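Halier — About us

Halier is a catering equipment and training company with 2 sites. The main workshop is at Riltska and handles repair, calibration and spare parts. The training rooms are at Chuensuk, where we teach staff from small canteens, nurseries and care homes to cook with compact electric equipment.

The company was founded by Ketsara Thammasiri and Diarmuid Flanagan, who had both worked in contract catering. The first courses covered rice only. Steaming was added a year later at the request of a nursery group and now takes up most of the timetable.

What we teach

The core course is Table-Top Steaming. It covers filling the base, seating the basket, loading, lid handling, holding times and cleaning. Each learner works through the full sequence at a table of their own. Filled and plain buns are used for the loading exercises, as they show uneven spacing clearly and stick if the basket has not been prepared. Portions are plated in fours for the plain bun exercise.

Lid handling is taught as a separate step. The lid is lifted by the knob, tilted away from the body so that condensate runs off the far side, and laid flat on the table to the left of the cooker. Plates go to the right. Left-handed learners may reverse the layout, provided it stays the same for the whole session.
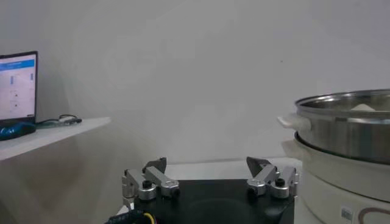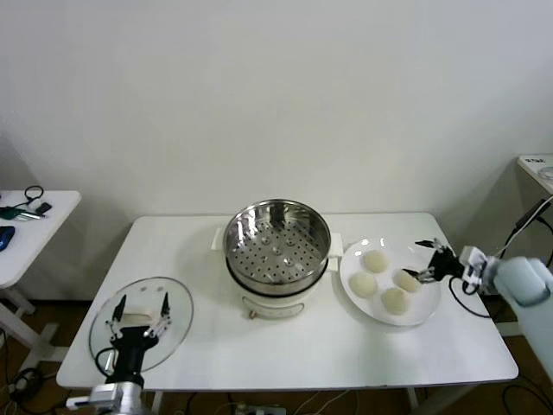
White work surfaces: one with an open laptop, the other with the steamer, its glass lid and a plate of four buns.

Equipment

Training units are single-basket electric steamers with a perforated metal basket over a cooker base. Baskets are descaled after every course and checked for blocked holes against a strong light. Control knobs are tested at each marked position. A unit that fails is sent to Riltska and logged in Naltis, our service record system, which currently holds 1,110 entries.

Course notes are supplied on paper and on screen. The paper set is wipe-clean and may be taken away. Please keep bags off the work surfaces.

People

Ketsara Thammasiri — director, course content
Diarmuid Flanagan — director, workshop
Chaiwat Thaweesak — senior instructor, steaming and rice
Pascual Bravo — instructor, hygiene and cleaning
Tianyou Li — service records and spare parts

Bookings

Courses run from September to June and start at 9.30 am. Groups from a single employer can be booked as a closed session. Certificates are issued by post after the instructor has signed the practical sheet. Replacement lids, baskets and knobs can be ordered from the Riltska counter; please quote the model number on the underside of the base.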